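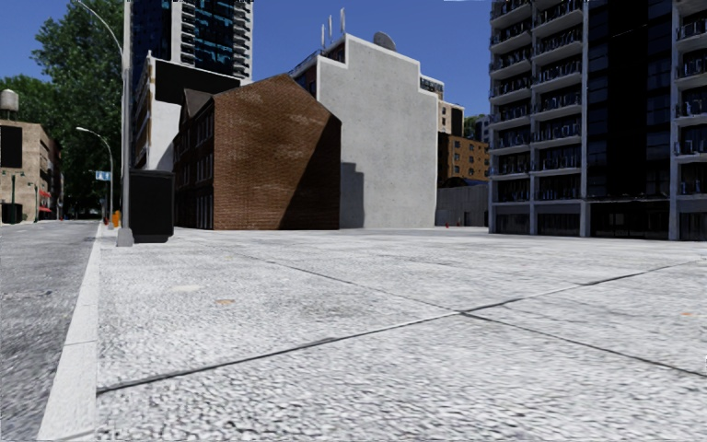

Pavimento claro junto ao lancil, cena gerada por computador.

Moderação de lojas de aplicações: notas sobre um recurso

Na quinta-feira recebi a resposta ao recurso que apresentei em julho contra a retirada da Sulard, uma aplicação de apoio entre pares para jovens LGBT. O recurso foi indeferido. Transcrevo a fundamentação na íntegra, que é curta: «conteúdo sexual não adequado à classificação etária». Nenhum ecrã identificado, nenhuma versão indicada.

A Sulard não tem imagens carregadas pelos utilizadores. Tem um fórum de texto, um diretório de linhas de apoio e um glossário com 30 entradas. A Wanting Su, que mantém o código comigo, fez o teste óbvio: submeteu à mesma loja, a Ultavia, seis compilações idênticas em tudo exceto no glossário. As duas sem as palavras «gay» e «lésbica» passaram na triagem automática. As outras quatro ficaram retidas. A amostra é pequena e o filtro pode ter mudado entretanto, mas a hipótese mais simples continua a ser uma lista de termos aplicada sem contexto.

O problema tem duas camadas. A primeira é técnica: um classificador que trata a designação de uma orientação como indício de pornografia tem uma taxa de falsos positivos concentrada num só grupo. A média global pode parecer aceitável e esconder isto por completo. A segunda é processual. O formulário de recurso aceita 2000 caracteres, não aceita anexos e não devolve número de processo. Quando escrevi pela segunda vez, tive de explicar tudo de novo a outra pessoa — ou ao mesmo sistema, não há forma de saber.

O Kevin Tully sugeriu nos comentários ao texto anterior que mudássemos a classificação para maiores de 18. Resolvia a retenção e excluía os utilizadores para quem a aplicação foi feita. Não o vamos fazer.

O que pedimos à Ultavia, por escrito:

Indicação do ecrã ou da cadeia de texto que motivou a decisão.
Publicação da taxa de reversão em recurso, por categoria.
Revisão humana antes da retirada de aplicações já publicadas.

A Sumathi Pinto está a reunir casos semelhantes e já tem nove, de programadores em situações comparáveis. Quem tiver uma notificação com a mesma frase pode deixá-la nos comentários, com a versão da aplicação e sem dados pessoais de utilizadores.

A versão web continua a funcionar. As notificações push, não; essa parte dependia da loja e ainda não temos alternativa.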